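Subject: Re: [clakiston-tenants] water testing in the Jodton buildings - what we know so far

Quick one before I have to run, more tonight if I can. Summary first, then answers to the questions from the other day, quoted further down.

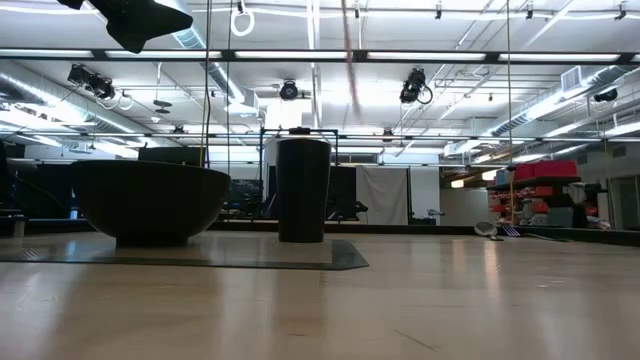
WHERE THINGS STAND

- The housing office has agreed to test kitchen taps in the Jodton buildings. All of them, not just the ones with complaints. Took long enough.
- Oris is the lab. They mail the bottles, we fill them, they pick up.
- First round is 90 units. The rest "to follow," no date given. I asked twice.
- Results go to the tenant and the housing office at the same time. That was the big fight in March and we got it in writing.

Still no word on the Butkienė Street side. Those buildings are older and have the same kind of service lines as far as anyone can tell me, so I don't get why they're second. If you live over there please write to the office yourself, don't wait for the list to do it. They log each letter seperately.

Now the questions.

> Hi all, new to the list, moved into Jodton over the winter. Got a notice
> under my door about lead sampling and it's confusing. It says don't use
> the water overnight but doesn't say for how long, and it doesn't say
> if that means the toilet too.

Yes the toilet too. And shower, dishwasher, washing machine, anything on your line. The notice says "overnight," the Oris sheet inside the box says at least six hours. Go with the sheet. Easiest is to do it first thing when you get up, before anybody flushes. Put tape over the kitchen faucet or someone will fill a glass at 2 in the morning and you start over. Ask me how I know.

> Also do I take the little screen off the end of the faucet first? My
> neighbor said to, because junk collects in there.

No!! Leave it on. Your neighbor means well but you want the sample to be the water you drink, out of the faucet the way you normally use it. Taking the screen off or cleaning it right before can make the number come out lower than what you're really getting. Same with running the tap for a few minutes first. Don't do it. The last round, years ago, the instructions told people to run it beforehand and that's a big part of why a lot of us never trusted those results.

Cold water only. Open it all the way like you're filling a pot. Fill to the line on the bottle, cap it, write the time on the label. The time matters, they threw out a few last round for blank labels.

> We have a filter pitcher. Is that enough in the meantime? We have
> a baby and I'm mixing formula with it.

Check the box or the maker's website for whether it's certified for lead. Lots of pitchers are only rated for taste and chlorine. If it doesn't say lead, assume it doesn't do lead. For formula I'd use bottled until your result is back. And please call the clinic and ask for a blood test for the baby, they do it and it's a quick stick. You don't need to have a water result first, whatever the front desk says. If they give you trouble write to the list, others have been through it.

Boiling does not help with lead. Keeps coming up so I'm repeating it.

> Last thing, what number is bad? My mother in law says any number is
> bad, the notice makes it sound like there's a cutoff.

Your mother in law is closer. There's an action level, that's what the water system has to respond to, but it isn't a safe line for one kitchen. No level is considered safe for kids. If yours comes back with anything on it, keep the letter, take a picture of it, and ask the office in writing what they plan to do and when. Email is fine.

WHAT I NEED FROM PEOPLE

Building 24: I have no contact there at all. Somebody please volunteer, it's mostly putting up a flyer by the mailboxes.

Building 26: a couple of you said the boxes came with no return label. Oris says hold on to the bottles, don't fill them yet, they're sending labels. If you already filled yours you'll get a new bottle.

Everyone: if your unit had plumbing work done lately, new faucet, new valve, pipe work down the hall, say so on the form. Work like that can shake stuff loose and the lab wants to know. There's a box for it on the back page, easy to miss.

Also somebody asked about paint. Seperate issue, separate request form, and the housing office handles it through a different person. Windowsills chipping, don't sand it, don't vacuum it with a regular vacuum. Wet paper towel, bag it, wash your hands, put in the request. I'll post the link when I find the one that works, the one on the Clakiston page goes to a dead form.

Meeting is still at 7 pm in the Jodton laundry building, upstairs room. Bring your notice if you got one, I want to compare the wording, I think there are two versions going around.

Ok got to go

--
clakiston-tenants mailing list
To leave the list, send a blank message with "unsubscribe" in the subject line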